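The Lemieux Trial

I took the Lemieux job because it paid by the day and because Hugo Baudry told me there'd be lunch. There was lunch! It was the same lunch for 4 weeks (chicken wrap, apple, one of those waters that tastes like the bottle), but I'm not complaining, I've had worse deals from better-dressed men.

Lemieux was a kit. You bought a pair of hand grippers, you clipped them on, you did your ordinary household stuff with them, tidying and wiping and putting the lid back on things, and then the arm that came in the second box was supposed to learn your way of doing it. Your way, that was the whole pitch. Some other lady's way of folding a towel was no good to you, Hugo said, and he said it to every person who walked through the door of the Rarnwood showroom as if he'd only just thought of it.

My job was to be the reviewer. Brenar, the magazine, wanted a long piece for June, and they wanted it from somebody who knew nothing, and my editor thought of me right away. I tried not to read into that.

So every morning at nine I'd walk in, hang my coat on the stair rail, and put on the hands. They were heavier than they looked. The first week I had forearms like a baker. You squeeze and the soft black fingers close, you let go and they open, and for the first hour you feel like a lobster at a tea party, picking up everything in reach just to see if you can. I picked up a teaspoon, a grape, my own car keys. I picked up a grape again and it went less well.

Then they started giving us real stations. There was a kitchen, there was a laundry corner, and there was the vanity, which everybody fought over on account of getting to sit down. It had belonged to Hugo's mother. He told me that on my second day, while I was trying to dust a drawer knob with a claw.

"She'd have hated this," he said, and he looked so pleased about it that I didn't know what to say back. 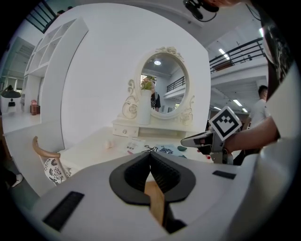
The other person on the vanity most days was a woman called Edell. Just Edell, I never got the rest of it. She was patient in a way I found a little insulting. I'd be sweating over some scrap of something for ten minutes and she'd be beside me, quietly moving things from left to right, humming. She'd done the training for two other kits before this one and she talked about them the way people talk about old boyfriends. The first one was all promises. The second one caught fire (only slightly).

"What's this one like?" I asked her.

"Ask me when it's moved in," she said.

It moved in with me at the end of the trial, as it happened. That was in the contract, four weeks in the showroom and then the arm goes home with the reviewer to do the reviewer's chores the reviewer's way. Two guys carried it up to my apartment and bolted it to the end of my kitchen counter and had me sign in three places. Then they left, and it was me and the arm and a booklet.

I'd like to tell you it was terrible, because terrible is fun to write. It wasn't. It wiped the counter. It put cups away. It was slow, sure, I once watched it take an entire phone call to hang up a dish towel, but the towel got hung. I gave it good marks for towels. I'd told Brenar I'd score it out of 100, and by the second evening I had it somewhere in the eighties and was already thinking about what to do with the counter space it took up.

Then I noticed the pause.

Before it put anything down, anything at all, it stopped. It held the cup maybe an inch over the shelf and waited, and gave it a tiny quarter turn, so the handle faced the wall, and only then let go. Every cup. Every spoon, even, and a spoon doesn't have much to gain from it.

I called Hugo. "It's doing a thing," I said.

"It does what you do."

"I don't do that."

"You did it 364 times," he said. I could hear him scrolling. "It's all in your sessions. You want me to send you the log?"

I said no. I stood there with the phone and picked up a mug with my regular hand and put it on the shelf, trying to be natural, which you can't be, and my wrist went and turned it. Handle to the wall.

My dad kept his cups that way. He had a narrow kitchen and he was forever catching handles with his sleeve, and he'd lost a good blue one like that before I was born and never got over it. I hadn't thought about that blue cup in years. I never even saw it! I only ever heard about it.

I called Edell that night, since she'd given me her number in case of fire.

"Oh, sure," she said. "They all do that. Mine taps the lid twice."

"Who tapped the lid twice?"

She didn't say anything for a bit. I could hear it going in the background over there, tap tap, and then water running.

"My sister," she said. "You giving it a good review?"

I'd already written most of it, the weight of the hands, the price, the fact that the booklet is 159 pages long and the part about switching it off is near the back. I told her I was stuck on the ending. She told me to mention the lunches.

I went back in the kitchen. It had found the last cup in the rack and it was holding it over the shelf, an inch up, waiting. I turned off the big light and left the small one on for it, and went to bed.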